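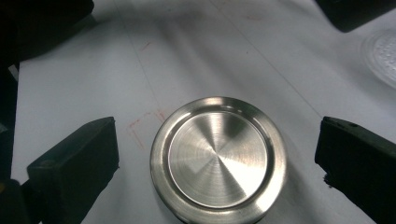
添付1:ステンレスの丸い蓋。指は全開、接触なし。

チケット番号:681
件名:金属の蓋とガラス瓶で把持の成功率に差が出る
プロジェクト:Skirniveck(台所片付けタスク)
優先度:中
状態:対応中
起票日:2018年8月20日

■ 現象
蓋と瓶を片付けるタスクで、蓋のほうはかなり安定して持てるようになりました。直近の集計で成功率85%です。4月の時点では半分も取れていなかったので、正直うれしい数字です!
一方、ガラス瓶は同じ設定のままだと、指が閉じ始める位置が手前にずれます。瓶に届かないまま閉じきるか、片側の指だけが先に当たって瓶を押してしまうかのどちらかです。

■ 環境
グリッパー:手持ち式、二本指、黒のパッド
制御ソフト:Mastonden 安定版
学習データ:手持ちでの実演、2000件超
作業面:白い紙を敷いた台、および白い天板そのまま

■ 再現手順
1. 瓶を天板に立て、指を全開にして手前から近づける。
2. Mastondenの自動閉じを有効にする。
3. 閉じ始めの位置をログで確認する。
4. 同じことを蓋でも行い、比較する。

■ 追記1
蓋の場合を見直しました。表面はつや消しに近い仕上げで、周りの物が映り込みません。中央の円盤に放射状の明暗が出ますが、外周の縁が明るい輪になっているので、輪郭の推定は縁だけで足りているようです。溝の段差を外周と取り違える例がログに少し残っていたため、大きいほうの円を優先するように変えました。これで蓋の取り違えは再現しなくなりました。

■ 追記2
紙の上の薄い線を物体の縁と誤認しているのでは、という指摘をもらいました。鉛筆線と赤い線を消した新しい紙に替えて同じ手順を試しましたが、蓋の結果はほぼ変わらず。線は原因から外します。

■ 追記3
瓶のほうが本題です。

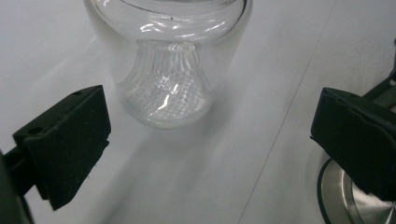
添付2:透明なガラス瓶。内側に縦溝のあるガラスの部品が入った状態。

外側の瓶は壁が薄くて透明なので、推定器が内側の部品を物体本体だと思い込んでいる可能性が高いです。縦溝は明暗の縞になりますし、底の細かい凹凸は白く光ります。特徴点がそこに集中するのも無理はありません。外側の瓶の底の縁は天板より少し灰色に見える程度で、ほとんど拾えていませんでした。
もうひとつ、瓶から手前に伸びる柔らかい影も怪しいです。閉じ始めが手前にずれる方向と一致しています。

■ 試したこと
・露出を下げる:底の白飛びは減ったものの、閉じ位置は改善せず。
・影の領域をマスクする:手前へのずれが目に見えて小さくなりました。効いています。
・Aryeeの透明物体用モジュールを併用:外側の輪郭が出るようになりました。ただし処理が遅く、閉じる動作に間に合わないことがあります。

■ 暫定対応
影マスクを標準で有効にし、瓶に限って接近速度を落としてください。設定ファイルはClarnalskaの共有フォルダに置きました。旧設定は上書きせずに残してあります。

■ 質問への回答
「結局、家の片付けはもう任せられるのか」と聞かれたので、ここにも書いておきます。蓋のような不透明で縁のはっきりした物なら、置き場所を決めておけばかなりいけます。透明な器はまだ人が横で見ている必要があります。食器棚にしまうところまで含めると、扉の開け閉めや重ね置きが入るので、別チケットで扱う規模の話です。それでも、影を一枚隠しただけで瓶への寄り方がここまで変わるのを見ると、次の版が楽しみで仕方ありません。

■ 残作業
・内側の部品を抜いた瓶だけで同じ試験を行う
・瓶の実演データを追加し、影の向きを変えたものも含める
・Aryeeモジュールの処理を軽くできるか確認
・パッド下端の摩耗が接触の検出に影響するか、新品と比較

次回更新は、2番目の項目の再学習が終わってから行います。それまで本チケットは開けたままにします。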